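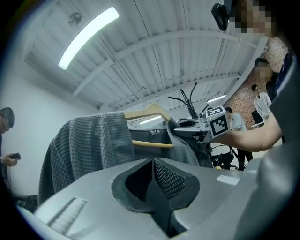

Coat Day at Tundley

Every October I pull the winter layers out and get them onto proper hangers, and it always takes longer than I think! I like the pale wooden ones (wire leaves those awful shoulder bumps). The gray waffle-knit jacket is my favorite, all soft folds with a dark lining, and it looks so good on the light wood.

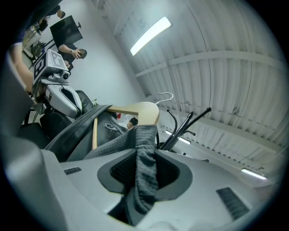

Black garment over one shoulder of the hanger, gray ribbed knit draped on it too, coat rack arms beside it.

I still have 7 hangers left over, so scarves are next, probably Sunday.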